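Home | Reviews | How-tos | Kits | Contact

How to set up the Fillomis hand-held gripper for tidying jobs

14 comments | 37 shares

I've had the Fillomis kit since February and I keep getting asked how I set mine up, so I'm writing it all down in one go. It's a gripper you hold yourself and work through everyday jobs, so the robot has something to learn from later on. Mine cost £821 with the spare pads, and yes, I winced!

1. Charge it fully first. The booklet is vague about this (Rhea Bautista lent me hers and it was no clearer).

2. Check the screws on both jaws. One of mine was loose out of the box – a small hex key sorts it.

3. Open the jaws as wide as they'll go, close them gently, and do that a few times before you press record.

4. Pick a job with soft stuff and hard stuff mixed together. I go for cloths and a plastic bucket full of odds and ends, down on the tiles.

5. Come in low and slow with the jaws already open. I used to open them at the last second and kept snagging the fabric. 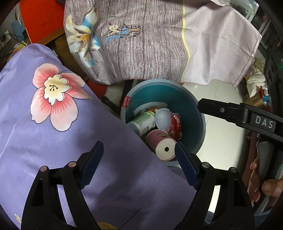

6. Keep each go short. I stop at 23 in one sitting, then my wrist wants a cup of tea.

7. Wipe the pads when you finish, and look along the fine ridges for fluff.

Would I buy it again? I think so, though the Drenus one is lighter and Florante Javier swears by it. Spare pads are £69 a set, a bit cheeky if you ask me.

Related
Drenus gripper: first week
Malabanan carry case review
Sultcombe repair service, tried out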